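Burkley Shared Workshop — Gripper Build Notebook
Entry of Sep 8, 2023. Recorded by Italo Tedesco. 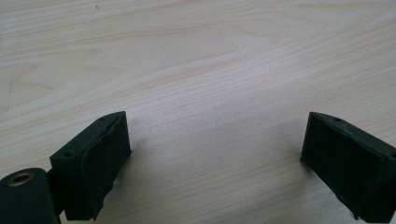

Work today concerned the jaw pads and the repeatability of the opening stroke. Osvaldo Testa was present for the first half of the session and has reviewed the readings.

The pads fitted in July have now completed 2000 cycles. The inner faces are uneven and the lower edge of the left pad is slightly ragged. Replacement is not yet required, but the condition is to be checked again after a further 400 cycles.

The jaws were driven to full opening 13 times. Opening width was consistent on all but 2 runs, both of them at the start, before the linkage had been cycled. Testa attributes this to play in the left bracket. I am inclined to suspect the spring, and the matter remains open.

The Drindetti adhesive is nearly used up. An order has been placed with Valentini for the same grade. Until it arrives, no pad is to be removed from either finger.

Outstanding:
Tighten left bracket and repeat the opening test without warm-up.
Obtain the spring rating from Gratside — the sheet in the binder is for the earlier version.
Update the drawing to show the present hole positions on both fingers.

Bench released at close of session. Spare screws returned to the drawer marked Grip B.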